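로봇 학습 특론 강의 노트 7
시뮬레이션 데이터와 실물 데이터의 공동 학습

담당: Erhan Toprak

1. 지난 시간과의 연결

6강에서는 행동 복제(behavior cloning)의 오차 누적을 다루었다. 정책이 학습 분포에서 벗어난 상태에 도달하면 그 뒤의 행동 오차는 더 이상 훈련 손실로 통제되지 않는다. 시연 수를 늘리면 문제가 완화되지만 실물 원격 조작 시연은 수집 단가가 높다. 7강의 질문은 다음과 같다. 시뮬레이터에서 만든 시연을 섞을 때 실물 성능이 언제 오르고 언제 떨어지는가.

본 강의에서 사용하는 사례는 Endmont 과제이다. 양팔 이동 조작기가 실내 환경에서 작업대 위의 물체를 집어 지정된 위치로 옮긴다. 시뮬레이션 환경의 이름은 Amach, 정책 모델의 이름은 Eren이며, 이하 그대로 쓴다.

2. 문제 설정

관측 o는 로봇 시점의 RGB 영상과 관절 상태 q로 이루어진다. 행동 a는 양팔의 관절 목표값, 그리퍼 개폐량, 베이스 속도를 이어 붙인 벡터이다. 정책은 a의 k 스텝 묶음(action chunk)을 한 번에 예측한다.

실물 데이터 집합을 D_r, 시뮬레이션 데이터 집합을 D_s라 하자. 공동 학습 손실은 다음과 같다.

L(θ) = α · E_{D_s}[ l(π_θ(o), a) ] + (1 − α) · E_{D_r}[ l(π_θ(o), a) ]

α는 배치 안에서 시뮬레이션 표본이 차지하는 비율이다. 데이터 개수의 비율 |D_s| / (|D_s| + |D_r|)와 혼동하지 말 것. 두 값을 같게 두는 것을 자연 비율이라 부르는데, D_s가 훨씬 클 때는 실물 표본이 배치에서 거의 사라진다. 실험에서는 α를 별도의 하이퍼파라미터로 취급한다.

3. 데이터 구성

Endmont 과제의 데이터는 다음과 같다.

실물 시연(D_r): 100개 에피소드
시뮬레이션 시연(D_s): 2530개 에피소드
위 시뮬레이션 시연 중 자체 가림 조건을 만족하는 것: 774개 에피소드

자체 가림 조건은 파지 직전 구간에서 로봇 자신의 팔이나 그리퍼가 목표 물체의 투영 영역을 일부 이상 덮는 경우로 정의한다. 판정에는 렌더러가 출력하는 인스턴스 분할 맵을 사용한다. 실물 영상에는 분할 맵이 없으므로 같은 기준을 직접 적용할 수 없다. 이 점은 5절의 해석에 영향을 준다.

시뮬레이션 시연은 원본 원격 조작 궤적에서 변형하여 생성한다. 절차는 다음 순서를 따른다.

(1) 원본 궤적을 물체 기준 구간으로 나눈다. 접근, 파지, 운반, 놓기의 네 구간이다.
(2) 새 장면에서 물체 자세를 표본 추출한다.
(3) 각 구간의 말단 궤적을 새 물체 자세에 맞추어 강체 변환한다.
(4) 구간 사이를 보간하고 역기구학으로 관절 궤적을 구한다.
(5) 시뮬레이터에서 재생하고, 성공 판정을 통과한 것만 남긴다.

(5)의 여과는 편향을 만든다. 도달하기 어려운 자세의 시연은 재생 실패로 더 자주 제거되므로, D_s의 물체 자세 분포는 (2)의 표본 추출 분포보다 쉬운 쪽으로 치우친다. 보고서를 쓸 때는 두 분포를 모두 제시하는 것이 원칙이다.

4. 장면 무작위화

무작위화 항목은 세 부류로 나눈다.

4.1 외형. 벽, 바닥, 작업대, 수납장 면의 색과 텍스처를 독립적으로 바꾼다. 텍스처 사이의 조화는 고려하지 않는다. 실내 디자인으로서 어색한 조합이 나와도 학습에는 문제가 없으며, 배경 색에 대한 의존을 줄이는 데는 오히려 유리하다는 것이 통상의 가정이다.

4.2 배치. 가구의 위치와 방향, 작업대 위 물체의 종류와 자세, 방해 물체의 개수를 바꾼다. 서로 관통하는 배치는 물리 엔진의 접촉 검사로 걸러 낸다.

4.3 조명. 광원의 수, 방향, 세기를 바꾼다. 그림자의 경계가 파지 지점 가까이에 놓이는 경우 깊이 추정이 불안정해지므로, 검증 집합에는 이런 표본이 충분히 포함되어야 한다.

무작위화 범위를 무조건 넓히는 것은 권장하지 않는다. 범위가 넓어지면 같은 용량의 모델이 설명해야 할 변동이 늘어나고, 실물 분포 근처에 놓이는 표본의 밀도는 줄어든다. 범위의 폭 ρ에 대한 실물 성공률은 대개 단봉 형태를 보인다. 최적의 ρ는 과제와 모델 용량에 따라 달라지므로 다른 논문의 값을 그대로 가져오지 않는다.

5. 학습과 평가

Eren은 합성곱 영상 인코더와 트랜스포머 디코더로 구성된다. 인코더는 두 데이터 집합이 공유한다. 도메인 표시 토큰(실물 또는 시뮬레이션)은 디코더 입력에만 넣는다. 추론 시에는 실물 토큰을 고정한다.

매 2000 스텝마다 체크포인트를 저장하고 시뮬레이션 검증 집합에서 성공률을 측정한다. 체크포인트 선택을 검증 손실로 하면 안 된다. 행동 예측 손실과 폐루프 성공률 사이의 상관은 학습 후반부에서 약해진다. 손실이 다시 오르기 시작한 뒤에도 성공률이 계속 오르는 구간이 있다.

비교 조건은 네 가지이다.

조건 A: D_r만 사용
조건 B: D_r과 D_s 전체, 자연 비율
조건 C: D_r과 D_s 전체, α를 검증으로 선택
조건 D: 조건 C에서 자체 가림 에피소드를 제외

결과의 순서는 C, D, B, A이다. B가 A보다 높다는 것은 실물 표본이 드물게 등장하더라도 시각 다양성의 이득이 더 컸음을 뜻한다. C와 D의 차이는 접근 구간에서는 거의 나타나지 않고 파지 구간에 집중된다. 조건 D의 전형적인 실패는 그리퍼가 물체를 가린 뒤 손목이 멈칫거리다가 빈 곳을 쥐는 것이다.

다만 C와 D는 에피소드 수가 다르다. 가림의 효과와 데이터 양의 효과를 분리하려면 D_s에서 같은 수의 에피소드를 무작위로 제외한 조건 E가 필요하다. Prokura 작업 셀에서 수행한 추가 실험이 이 조건에 해당하며, E는 C와 D 사이에 놓였다. 따라서 C와 D의 차이 중 일부는 양의 효과이고 나머지가 가림의 효과이다. 실물 영상 쪽의 가림 빈도를 모르기 때문에, 이 결과를 두 도메인의 가림 분포가 일치한 덕분이라고 주장할 수는 없다.

6. 로봇 시점 렌더링의 검토 항목

데이터를 대량으로 생성하기 전에 렌더링 표본을 직접 열어 본다. 성공률 로그만으로는 발견되지 않는 오류가 많다. 최소한 다음을 확인한다.

가) 로봇 자신의 몸체와 팔이 관측에 포함되는가. 실물 영상에는 보이는 몸체가 렌더링에서 빠져 있으면 인코더가 도메인을 쉽게 구별하게 된다.

나) 조작 후보 물체가 서로 구별되는가. 그림 7.1의 파란 작업대 상판에는 갈색 반점이 있는 노란 바나나가 길게 놓여 있고, 상판의 먼 쪽 끝 부근에 주황빛 붉은 과일과 색색의 큐브가 붙어 있다. 고립된 물체와 밀집된 물체가 한 관측에 함께 들어 있으므로 파지 순서를 논의하기에 적당하다.

다) 가림과 그림자가 겹치는가. 같은 그림에서 위를 향한 그리퍼는 나뭇결 패널 아래의 그늘에 일부가 가려져 있고, 은색과 검은색의 손가락 끝이 드러난다. 배경과 그리퍼의 명도 차이가 작을 때 분할 맵과 RGB의 경계가 일치하는지 확인할 것.

라) 텍스처의 축척이 타당한가. 타일 격자나 나뭇결의 간격이 가구 크기에 비해 지나치게 크거나 작으면 단안 거리 추정의 단서가 왜곡된다.

그림 7.1 Amach의 로봇 시점 렌더링. 작업대 위 물체, 로봇 팔 관절부, 그리퍼.

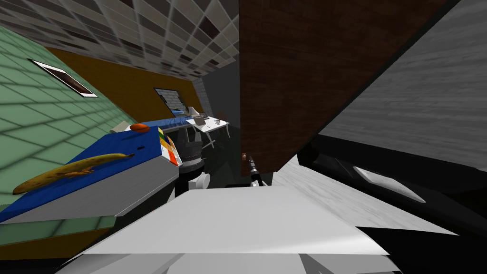
7. 과제

7.1 자연 비율에서 실물 표본이 배치에 하나도 포함되지 않을 확률을 배치 크기의 함수로 구하라. 3절의 에피소드 수를 사용하고, 에피소드 길이는 모두 같다고 가정한다.

7.2 3절 (5)의 여과 편향을 보정하는 중요도 가중치를 유도하라. 가중치의 분산이 발산하는 조건을 함께 쓸 것.

7.3 조건 E의 무작위 제외를 한 번만 수행했을 때의 한계를 설명하고, 반복 실험의 설계를 제시하라.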